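Startseite | Foren | Automation & Robotik | Termine | Anmelden
Lesezeit: 3 Min.

Offener Donnerstag bei Aerts in Dundton, wer war da?

gebhard_aebischer
Ich war da. Anfahrt 38 Kilometer, Kaffee lauwarm, Roboter pünktlich. Im Foyer lief ein Film über die Zukunft, in der Halle stand dann die Gegenwart und griff nach Sachen. Gesine heißt die Anlage, warum, wusste am Stand keiner.

Vorgeführt wurde Greifen auf unruhigem Untergrund. Sonnenblumen à la Van Gogh, darauf eine dunkelblaue Geschenkschachtel mit Schleife und ein heller Holzklotz. Meine Schwiegermutter deckt so den Kaffeetisch, allerdings ohne Klotz.

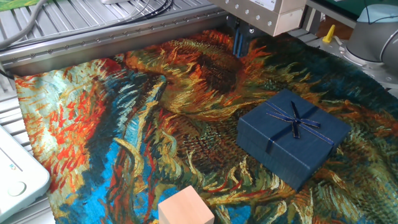

Meinrad Ammann fragt sich, was das mit einer Fertigung zu tun haben soll. Bei ihm im Betrieb liegen Gussteile auf grauem Blech, und wer da Blumen drunterlegt, bekommt ein Gespräch.

gebhard_aebischer
Meinrad, ein bunter Stoff mit Falten ist für die Bildverarbeitung halt unangenehmer als dein Blech. Wenn sie den Klotz darauf findet, findet sie deine Gussteile auch.

cestdale93
Glaube ich nicht. Glänzendes, öliges Metall ist ein ganz anderes Problem als ein Muster. Und Schachteln mit Schleife sind dankbar, solange keiner verlangt, dass die Schleife hinterher noch sitzt.

Meinrad Ammann
Danke. Wie oft hat sie denn danebengegriffen?

gebhard_aebischer
In den 30 Minuten, die ich zugesehen habe, bis zu 3 Mal, je nachdem, ob man Zögern mitzählt. Der Herr von Aerts zählte es nicht mit.

cestdale93
Der zählt auch den Kaffee als Verpflegung.

Meinrad Ammann
Im Dezember ist wieder einer. Ich bringe ein Gussteil mit.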